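The case for a plain counter

When the council in Zeltunton put the library refit out for comment, it received 401 submissions. Most were about parking. Mine was about tables, and I'll repeat it for anyone who missed it.

Public furniture has become too bright. The new branch at Clarnon opened in August with glossy white desks, and by late afternoon the glare off them makes a printed page hard work. My neighbour Caoimhe Kavanagh is 50 and has good eyes, and she moves her chair twice before she settles.

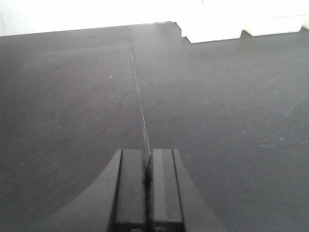

Libraries used to choose their surfaces for reading. The old branch on Kinsella Street had dull green lino on its desks, laid long before 2000, and it was still there when the building closed. Pale desks photograph well at an opening, and I suspect that is most of their appeal. A matte dark grey tabletop takes the light quietly – the tone shifts a little where something black sits over it, and that's all. I would happily read at a desk that colour for an afternoon.

The usual objection is that dark rooms feel gloomy. That is a matter for windows and lamps, and both are in the Zeltunton plans already. The desks are still to be ordered. I'd ask the council to borrow a few samples, put them under the real lights and sit down with a newspaper before it signs anything.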